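Helmy wants small shops to get their card money the same day

When Darius Tudose talks about payments, he begins with the baker. "A baker in Flevton buys flour at five in the morning," he says. "He sells bread until noon, by card. And then he waits 3 days for his own money. I never understood why he must wait."

Tudose leads the merchant side of Helmy, a payment company which signed in May an agreement with Randness, the processor that already handles card traffic for several regional banks. Under the agreement, Helmy will move its shops to the Randness platform and will offer them settlement on the same day, if the sale is made before four in the afternoon.

At the moment Helmy serves 408 merchants. Most of them are small: food shops, repair shops, two driving schools, a furniture seller. The first 50 will be moved before the end of summer, and the others will follow in groups. Tudose did not want to promise a final date. "I promised a date once, for the old terminals," he says. "I was wrong by a full season, and the merchants remember it very well."

I asked him who carries the risk when the money goes out before the card scheme has paid. He answered without looking at his notes. Helmy advances the sum, he explained, and Randness keeps a reserve account from which it can take back the money if a sale is disputed. There is also a daily limit for new merchants, which is lifted after 200 sales with no complaint.
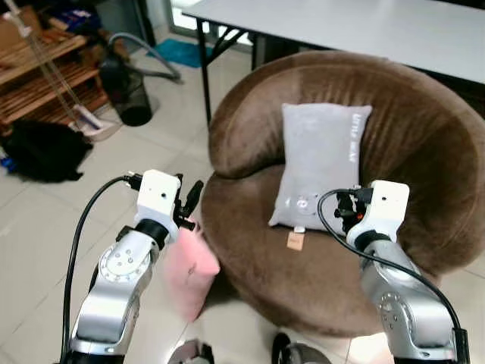
Round brown armchair with a light gray pillow.

The fee was the difficult part of the conversation. Same-day settlement will cost more than the standard service, and Tudose does not hide this. "It is a choice, they can stay on the old plan," he says. "For a bakery it makes sense. For a dentist, maybe no. The dentist can wait." He would not give the price before the merchants have received it by letter.

Before Helmy, he worked at Wikwood, where he wrote software for fuel cards. He says he learned there that people forgive a slow system more easily than a system that shows the wrong balance. For this reason the new merchant app will show only money that has been confirmed - pending sales will be on a separate page.

Will other processors copy the idea? He thinks yes, and quickly. "I hope they do it," he says. "Then the banks will have to answer the phone also in the evening." Helmy itself will keep its phone line open until ten during the move, with a team in Flevton taking the calls.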